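Suchbegriff eingeben Suchen

Startseite Alltag Küche Balkon Über mich Kontakt

Obst, das liegen bleibt

Montag, von Ruoxi Li

Bei uns ist im August immer zu viel Obst im Haus. Ich kaufe auf dem Markt in Skovcombe ein, Jianhua bringt auf dem Heimweg noch etwas mit, und wenn Haiyan zu Besuch kommt, stellt sie auch eine Tüte in den Flur. Diesmal habe ich alles auf einmal sortiert und nicht wie sonst jeden Tag ein bisschen.

In der Küche war kein Platz, weil die Arbeitsfläche noch voller Gläser stand. Ich bin also auf das weiße Bettlaken mit den Teddybären ausgewichen. Das ist alt, lässt sich bei 60 Grad waschen, und ein Fleck mehr fällt zwischen den bunten Bären kaum auf. Außerdem rollt auf Stoff nichts so leicht weg wie auf der glatten Platte. Gerade die Kirschtomaten sind mir früher ständig unter den Herd gerollt.

Zum Sortieren nehme ich Pappschalen. Das 14er-Pack mit dem Erdbeermuster war vom letzten Kindergeburtstag übrig, und für Mandarinen haben die Schalen genau die richtige Größe. Der Rand ist breit genug, dass man sie auch voll noch gut anfassen kann. Nach ein paar Tagen wird der Boden manchmal weich, dann kommt die Schale ins Altpapier und ich nehme eine neue.
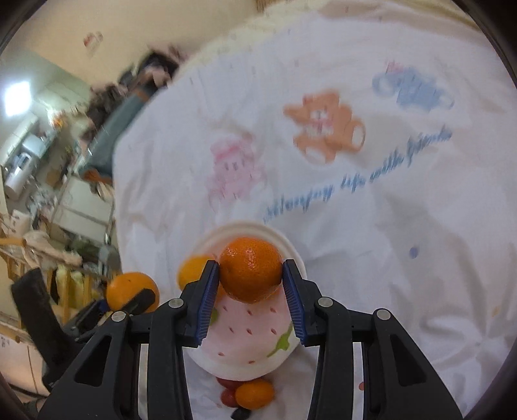

Mandarinen und Orangen kommen bei mir getrennt. Die Mandarinen werden zuerst gegessen, die Orangen halten länger und dürfen unten ins Regal. Jede Frucht drehe ich einmal in der Hand und drücke kurz auf die Stelle am Stielansatz. Gibt die Schale dort stark nach, wird die Frucht am selben Tag gegessen oder ausgepresst. Schimmel hatten wir in diesem Jahr zweimal, beide Male ganz unten in einem Netz. Netze mache ich deshalb sofort auf.

Kumquats kaufe ich nur wenige, die isst außer mir keiner. Man isst sie mit Schale, also wasche ich sie vorher warm ab und reibe sie trocken. Zihan findet sie zu bitter. Vielleicht probiere ich einmal, sie einzukochen, das Rezept von Guoqing liegt schon länger in der Schublade.

Die Kirschtomaten lege ich nicht zum Obst und auch nicht in den Kühlschrank. Sie stehen in einem flachen Teller am Fenster – nicht in der prallen Sonne, die Nordseite reicht. Aufgeplatzte kommen am Abend in die Pfanne, mit Knoblauch und etwas Öl.

Am Ende hatte ich sechs Schalen gefüllt. Zwei davon gehen morgen zu Haiyan, damit sie auch wieder etwas von ihrem Obst hat. Das Laken ist schon in der Maschine. Den Saft von den weichen Orangen habe ich eingefroren, in der Form für Eiswürfel.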